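Moving the invoice archive off Billex

11 May 2022

The Billex export finished on the third try. The first two stopped at 3000 rows with no error, and the only sign of trouble was that the last invoice in the file dated from January. The web interface applies that limit silently. The command line tool does not, provided you pass the page size yourself.

The export is a CSV with 41 columns, of which I use nine. Dates are written day first in the header table and month first in the line items. I normalized both to ISO format before doing anything else, then compared totals per customer against the old PDF statements. 206 invoices did not match. All but two were rounding differences of a cent, caused by Billex computing tax per line and printing it per invoice.

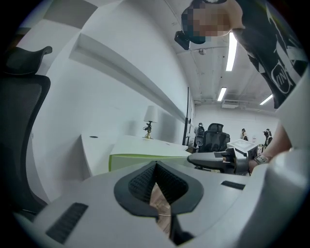
Black T-shirt, white smartwatch, wood floor.

For the import I tried Herath first. It reads the file without complaint but drops the leading zeros from customer numbers, and there is no setting to treat a column as text. Warura has the setting. It is under Fields, then Advanced, and has to be turned on before the first upload. Changing it later has no effect on rows already stored.

The full import took 21 minutes. Credit notes came in as invoices with negative amounts, so I added a type column and reran that part.

Still open: attachments. Billex stores them under a hash and the CSV has only the original file name. I have a script that pairs them by size and upload time, and it gets most of them. The Flirko receipts all have the same name and will need to be done by hand.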